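Home | Projects | Progress notes | Funding | People | Contact

We use cookies to remember your settings and to see which pages get read. Accept | Manage choices

8 March 2022
By Othmane Hegazy

Briler two-arm sorting bench: progress report to the Ghoneim small grants office

Hi Khadija, and hello to whoever else reads these at Ghoneim. You asked for the long version this time, with the fault in it, so I'm going to start with the fault and get to the ordinary progress afterward. Get a coffee, it goes on a bit.

The short story is that in the second week of this reporting period the left arm dropped out in the middle of a run. It had a part in the gripper, it was partway through the lift, and all the joints let go at once. The arm came down on the table with the part still between the fingers. No one was hurt and no one's hands were inside the walls (I was standing in front with a clipboard, which is my usual contribution). The part got a scuff and the wrist got a knock. But an arm that goes limp while it's carrying something is exactly what I told you in October it wouldn't do, so I stopped both arms that afternoon and we didn't run anything under power for 6 days.

What I thought it was

I was sure it was the software. We'd just moved to a new version of the Cestton controller settings and I'd been the one pushing for it, so I had a guilty conscience before I'd even opened the log. I rolled everything back, put the arm up on its stand and ran the same move over and over with nothing in the gripper. It behaved perfectly. I rolled forward again to the new settings. Also perfect! So I spent two days being very pleased with the software and no closer to an answer.

Then I went and read the log properly, which I should have done first. The controller hadn't told the arm to let go. It had lost contact with the wrist motor, waited its set time, decided it couldn't trust anything and cut the power to the whole arm. Every step of that is what it's supposed to do. The trouble is that "cut the power" on these arms means gravity takes over, and I'd never really sat down and thought about what that looks like with the arm stretched out over the table.

What it was

The cable. The purple one on the left arm goes from the base up along the side and over to the wrist, and where it bends near the wrist I'd left it a bit too short. When the arm reached toward the back and the wrist turned at the same time, the cable got pulled at the plug. It didn't come out. It just tugged enough to break contact for a moment, and a moment is plenty. My test on the stand never turned the wrist while the arm was stretched, so of course it never failed.

Once I knew what to look for, I could make it happen whenever I liked. Put the arm out toward the back, roll the wrist, gone. I did this with a foam pad under it and a hand on the stop button, and I did it enough times to be certain and then I quit, out of respect for the wrist.

What we changed

We gave the cables more slack, on both arms. The right one hadn't failed, but it had been routed by the same person on the same afternoon (me) and I didn't trust him. The slack has its own price: the cables now loop out over the tabletop more than I'd like, and the left one drapes on the table itself. I don't love that. A loop can catch on a bin or slide in front of a part. For now we keep the loops where we can see them and I've slowed the sideways moves near the middle of the table. The proper answer is a guide that holds the cable to each arm and lets it move, and I've asked Kusovus for a price on two of those.

We also put cable ties at the front bar near each base, so that a pull farther up can't travel down to the connector at the bottom. Cheap, boring, should have been there from the start.

The bigger change is what the controller does when it loses a motor. It now holds the joints it can still talk to and lowers the arm slowly to the table, and only then cuts power. The red stop button still cuts everything straight away, and I've left that alone on purpose. Khadija, I know you asked whether the stop should lower the arm gently as well. I went back and forth on it. If somebody has fingers in the wrong place, I don't want an arm that keeps moving because it thinks it's being polite. I'd like to talk that one over with you on the phone, as I can see the argument on the other side.

And there's a new rule for people. No reaching over the walls or in from the front while either arm has power, even if it's parked. We'd gotten sloppy about it. It's so easy to lean in and straighten a bin.

Where the testing is

We started again with empty grippers, then with light parts, then with the small fittings we've been using all along. The target I've set is 2000 lifts in a row without a lost motor before I'll call the fault closed. We aren't there yet. The count goes back to zero any time I touch a cable, and I've touched the cables twice, once to move a tie and once because I couldn't leave well enough alone. The soft lowering has been tested by unplugging the wrist on purpose, and it came down nicely each time, including with the arm stretched out, which was the one I cared about.

One thing I'm still chewing on: the lowering works if one motor goes missing. If the shoulder goes, there isn't much left to do the holding. I don't have a fix for that. A spring or a counterweight would help, but that's a different arm, really, and it's not in this budget. I'd sooner tell you now than have you find it in a test.

The rest of the work

It did carry on, in between. The right arm is now picking from the bins more reliably than the left ever did, and flat things are still the worst. Cards and slips that lean in a bin are fine if they lean the right way and hopeless if they don't. The shiny items are a headache for the camera too, and I've started keeping a list of which ones it misreads. Handing a part from one arm to the other is on hold until the fault is closed, so that milestone is going to slip. I'd planned it for this report and it'll have to be in the next one.

Money and time

We've used 24 of the 30 bench days in this stage. The six that are left would have been enough for the handover work if the fault hadn't eaten its share, and they aren't now. I'm not asking for more money yet. I'm asking whether the bench days from the next stage can be brought forward, and whether the cable guides can come out of the spare parts line. If you'd rather I write that up as a formal change request, tell me and I'll do it this week.

I've kept the full log of the drop and the notes from the repeat tests, and I'll send them over separately so this page doesn't get any longer. Call me any time about the stop button question. Mornings are better.

Othmane
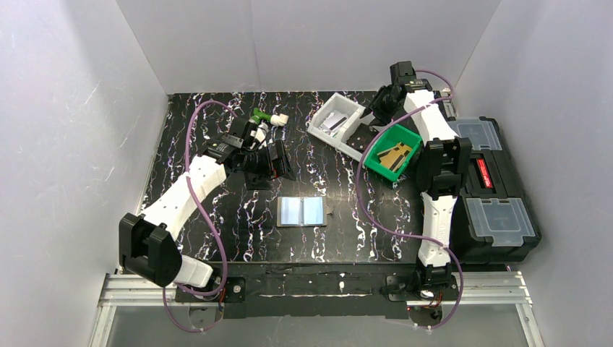
The bench with both arms out over the table and the purple cables in their longer loops. The left gripper is holding one of the small green and white parts.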